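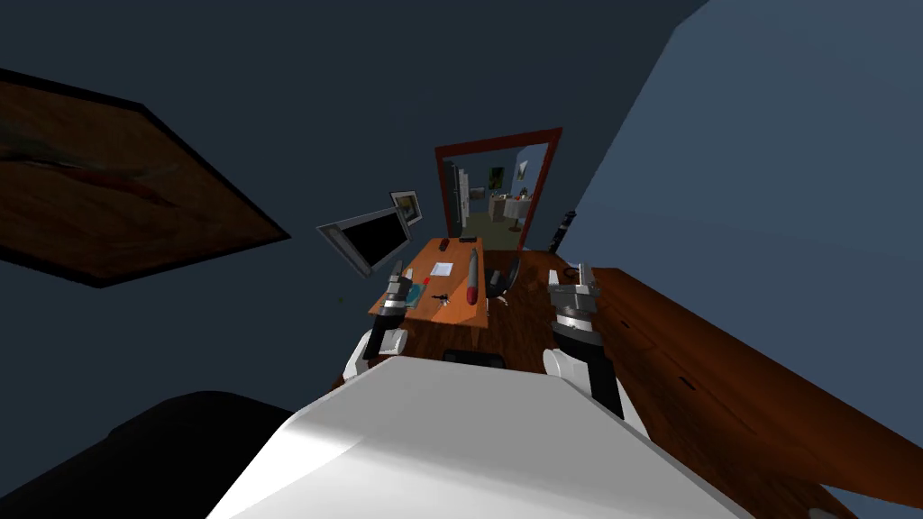 Fig. 6. Both grippers open, with the desk at centre and the counter at right.

6. Fitting and aligning the tripod collar

The Bandov 500 is supplied with a removable tripod collar. With a lens of this weight, the camera's own tripod socket must not be used to carry the load. Fit the collar before attaching the lens to the body.

6.1 Fitting the collar

1. Place the lens on a flat surface with the front cap on and the mount facing upwards.
2. Turn the collar knob anticlockwise until it stops. Pull it outwards and open the collar.
3. Line up the white mark on the collar with the white mark on the barrel, next to the distance window.
4. Close the collar and press until the catch clicks.
5. Turn the knob clockwise until resistance is felt, then a further quarter turn.

Caution: Do not hold or lift the lens by the knob. Check that the catch is fully closed before lifting the lens by the foot.

Note: Collars marked Dervishi on the inner face were made for the earlier version of this lens. They will close on the barrel but do not lock.

6.2 Mounting on a tripod head

1. Set the head level and tighten all its locks.
2. Slide the foot into the clamp from the rear. The foot has a stop screw at each end — leave both in place.
3. Attach the camera body and move the foot forwards or backwards until the outfit balances with the tilt lock slightly loosened.
4. Tighten the clamp.
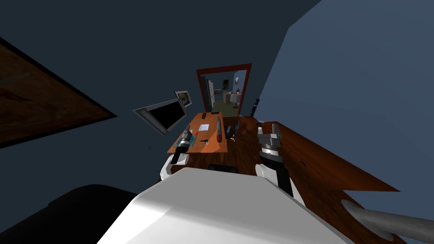 5. Loosen the collar knob by half a turn and rotate the camera between the horizontal and vertical positions. A light click is felt every 90 degrees.
6. Tighten the knob before taking a picture.

If a filter or hood is added later, repeat step 3. The 98 mm hood moves the balance point forwards.

Caution: Support the camera body with one hand whenever the knob is loose.

6.3 Stabiliser setting

Set the STAB switch to 2 when panning on a tripod. Switch it to OFF for exposures longer than one second. The stabiliser may be left on with a monopod.

6.4 Care of the collar

Wipe the inner felt with a dry cloth. Do not apply oil or grease. If rotation becomes rough, remove the collar and check for grit along the felt edge. Replacement felts are available from Prusorley service centres; quote the number stamped under the foot.

Section 6 revised 29 June 2022, K. Hapeta. Checked: E. Massawe.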